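Support > Slots > Bonus & Free Spins > Ticket 741
2 min read

Player says free spins stop paying after a re-trigger. Game is Huet, Flivside build, browser only. Stake back on screen fine, balance doesn't move.

Wednesday, first look. Logged in on test account, 313 spins on auto before the feature dropped. Three scatters, 7 free spins, all paid. No re-trigger so no use. Going again.
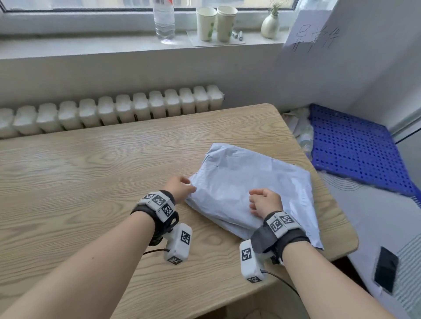

Second run got the re-trigger at spin 4. Counter went up by 5 like it should. Wins show in the win box but the balance sits still untill the feature closes, then only the first 7 spins get added. So player is right. Asked Bastien Arnaud for the server log.

Log is in. Server has all 12 spins, correct total. So it's the display, money is there after a reload. Told the player to reload, waiting to hear.

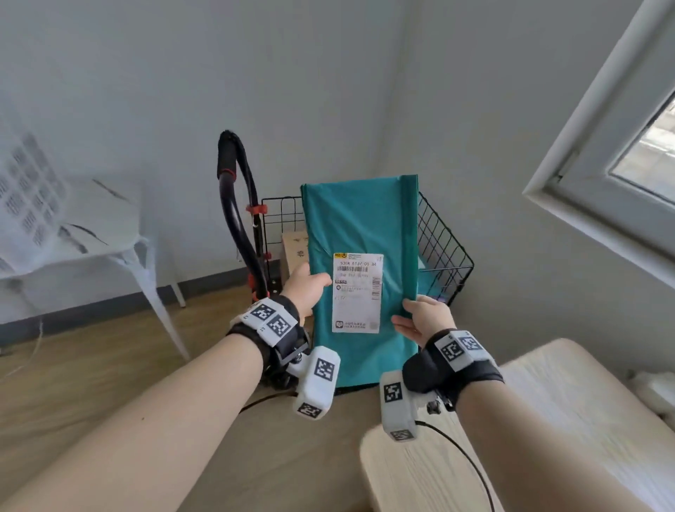

Tried with turbo off, same. Tried with sound off, same. Cleared cache, same. Fendier (same engine) does not do it, checked twice. Gaspard Guillot thinks the end of feature call fires on the old spin count. Sent to Multico with the log, marked high. 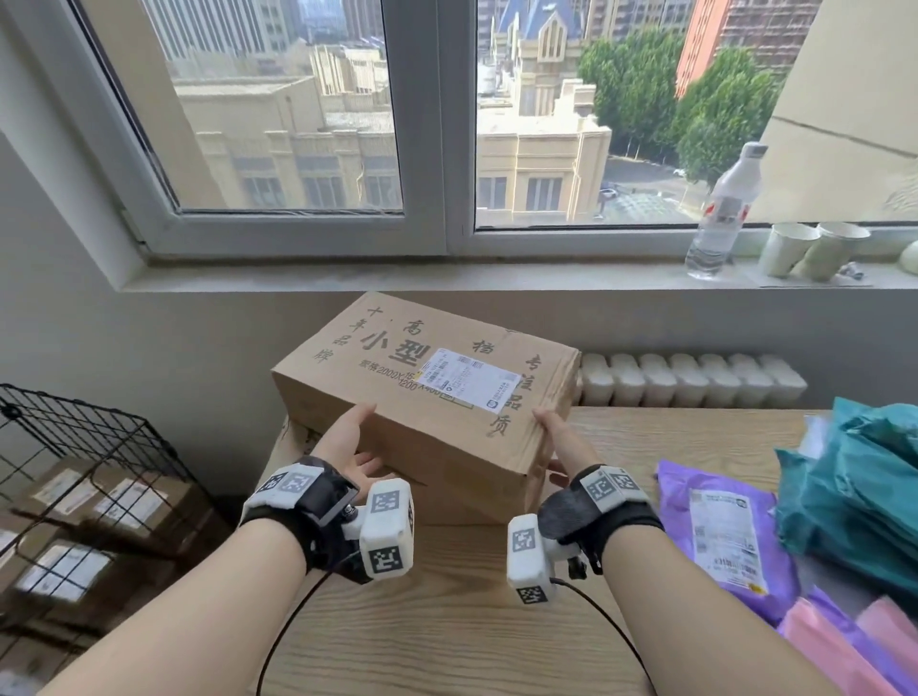
Does the player lose the money if they close the game before reloading?
Wins are stored on the server spin by spin, so the full amount is in the balance at next login.

Multico came back, fix goes in with next build. Leaving ticket open til then. Banner on the game page in the meantime, Ludivine Lecomte is writing it.

Comments

Timothée Mallet: Had this too, thought I misread the paytable. Reload worked.

Engelbert Wieser: same on tablet. please add to the ticket

Timothée Mallet: Is the gamble button affected? Mine was greyed out after the re-trigger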